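January, bin rig, afternoon

Anathi had the remote handset for the first 13 runs and I took over after tea, which is why the second half of the log is so much slower (sorry, everyone). We are up to 30 good demonstrations now, with one thrown out when I let go of the trigger too soon. I do find it lovely when the arm starts to feel like your own hand, but I still come in too steeply near the right wall and have to back off and breathe. Going gently on the last bit of the approach helps a great deal — write that on the whiteboard, please.

The Golen playback files are saved under Pruvis, run 31 still to be named.

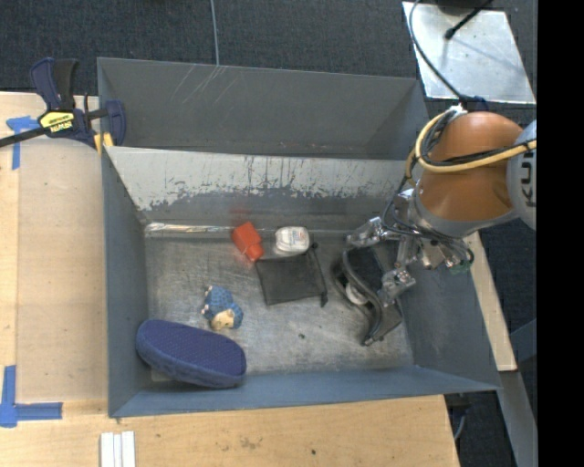
Brendan Ní Chonaill: Lovely going, but do pause for a beat before closing the fingers, every time. The replay copies our dithering too, and a clean stop is much easier for it to learn from than a wobble. I'll take the handset tomorrow morning if your wrists are sore.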